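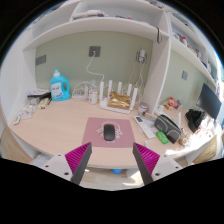 Francine Boychuk
Instructor, Household Organization, Noltcombe Evening Program

Handout 3: The desk that does everything

Books on tidying promise a clear desk in 20 minutes. I doubt it. Laundry detergent next to a router tells me there's a shelf missing elsewhere, and no tray will fix that. Look at the back edge first – cables, bottles, snacks – and leave the mouse for last.

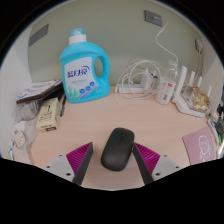
Do I need to buy cable boxes before Thursday?

Wait until you have unplugged what you don't use. Most people in this class find they need fewer than they thought.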